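Gedia sets aside money for folding robots

Textile reuse firm Gedia has approved a budget for two-armed folding stations at its Parkton sorting hall, with the first to be ordered before the summer. The decision, made in April 2025, follows a trial that ran through most of March.

The company handles some 1000 garments per shift on its busiest line. Folding is the slowest step, and managers had been weighing up extra staff against machines from two suppliers, Cunduris and Lukumay.

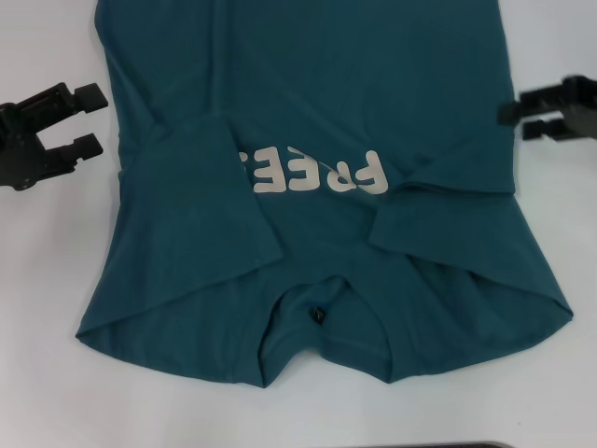
A T-shirt with both sleeves folded in, between the two grippers.

Operations manager Samira Chidiac said the Lukumay quote was lower but left out spare gripper fingers and servicing. "We had to put both offers on the same footing — purchase, parts, training, floor space," she said. The comparison took 13 weeks.

T-shirts will come first. Hooded tops and anything with buttons will stay with the hand folders for now.

Obadia Temba, who runs the line, has asked for the tables to be set at the same height as the existing packing benches. Gedia expects to choose a supplier next month and has kept back part of the budget for a second station.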